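Zirnwood Shared Workshop
Robot Arm Build Group
Minutes of the August meeting

Present: Jörg Wegener (chair), Ladi Ajayi (minutes), Lihua Jin
Apologies: Jörg Gerlach

1. Minutes of the previous meeting
Accepted with one correction: the Londoño quote was $1,540, not $1,450. Moved L. Jin, seconded L. Ajayi. Carried.

2. Budget
The balance of the build account is $89 after payment for the aluminum rails. L. Ajayi noted that members' contributions for the quarter are due. No further purchases are to be made without the chair's approval.

3. Safety
The stop button has been moved to the door side of the bench at the request of Gridstead, the building manager. Members were reminded that the arm must not be powered up by a person working alone. J. Gerlach's written suggestion of a floor line was received and deferred.

4. Processor handling task
L. Jin reported on the desktop tower. The printed fixture tray is now at the left end of the table and has a square nest for the processor. The tower is worked on lying on its side, with the side panel removed and the socket lever up.
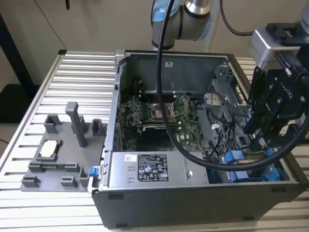
Item 4: Tower and fixture tray on the slotted table, processor in the tray nest.

J. Wegener asked that the cable on the arm be clipped back before the next trial, as the loop hangs over the tower. There was discussion of whether the tray should be reprinted in a brighter colour. No decision was made.

Action: L. Jin to fit cable clips.
Action: L. Ajayi to write up the socket lever steps and post them at the bench.

5. Other business
The Brado vise is to be returned to the metal shop.

Meeting adjourned at 8:16 p.m.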